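Handheld demos and the number I keep getting quoted

I have been putting off writing about the Wiltness result because I was hoping somebody else would do it first. The claim has been going around since December, usually in one line: collect your demonstrations with handheld grippers, skip the robot, train a policy, and it works as well as teleoperation for a fraction of the trouble. The task is Sampaio, which is what everyone on the project calls the tray-and-bar job, and I've now spent enough afternoons near it to have opinions.

Two grippers, one in each hand, and a tray on a padded tabletop.
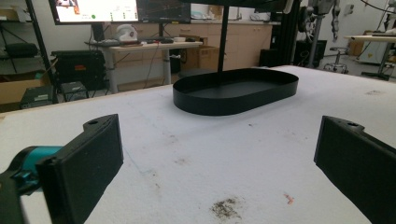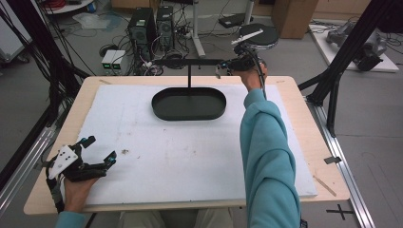 Prirka read a draft of this and objected before I'd got to my second complaint. The comparison with teleoperation was never meant to be the point, came the reply, and I should stop grading the work on a slogan other people made up. What the group claims is that 200 handheld demos beat no data at all on a new task, and that you can get them in one sitting.

Fine. I'll take that, with a note that "beats nothing" is a low bar and that the slogan is more or less the title of the talk. But let me go through what bothers me, slogan or no slogan.

First, the demo count. The full set was 1000 episodes. After filtering, 475 were used for training. So more than half of the collection went in the bin, and the write-up gives this a single sentence. Some were dropped because the tracking was lost, some because the operator fumbled, and some because the motion was "outside the reachable set", meaning a person's arm did something the robot's arm can't do. I would like to know how those split up. If it's mostly tracking, that can be fixed with better tracking. If it's mostly reach, then the cheap data is cheap because you are collecting a lot of it for a body you don't have.

And when people talk about how fast handheld collection is, they count all 1000. When they talk about how little data the policy needs, they count 475. Pick one!

Second, the evaluation. The policy was run 21 times. I understand why it's so few, resetting by hand is slow and everybody wants to go home, but with 21 trials a couple of lucky runs will move your success rate by nearly ten points. The write-up has a bar chart with no error bars. I worked out a rough interval on the back of a printout and it covered both the handheld policy and the teleoperated baseline with room to spare. You can call that "comparable". You could also call it "we can't tell".

Third, and I care about this one more than the other two, the same person who collected most of the demos also set the start positions for the tests. I don't think anyone cheated. But you get a feel for where a tray goes after you've put it there hundreds of times, and your idea of a random placement turns out to be pretty tidy. We had exactly this trouble with Purance, where the numbers dropped hard the first time someone new did the resets, and we spent most of a month blaming the lighting.

Now the part that I think holds up. The two-handed timing in the handheld data is good -- much better than what I've managed to get out of teleoperation, where one hand always seems to be waiting for the other. I replayed a batch of the trajectories at half speed and the left and right motions start together and slow down together the way you'd want. If I were writing the paper, I'd write it about that and drop the success rates to a table near the end. It's a smaller claim but you could measure it on every one of the kept demos without running a robot at all.

I also changed my mind about the filtering code while writing this. I had assumed it was tuned after looking at the results. I went back through the history and the thresholds were set before the first training run and not touched again. That deserves some credit, and I'd have put it in the write-up if it were mine.

What I've asked for is pretty modest: the reasons for each dropped episode, in a plain text file, and a second round of trials with someone else doing the resets from a printed list of positions. The first should take an evening. The second depends on when the arms are free again, and the Purance people have them booked through the end of the month, so don't hold your breath. I'll add the numbers to the bottom of this post when I have them.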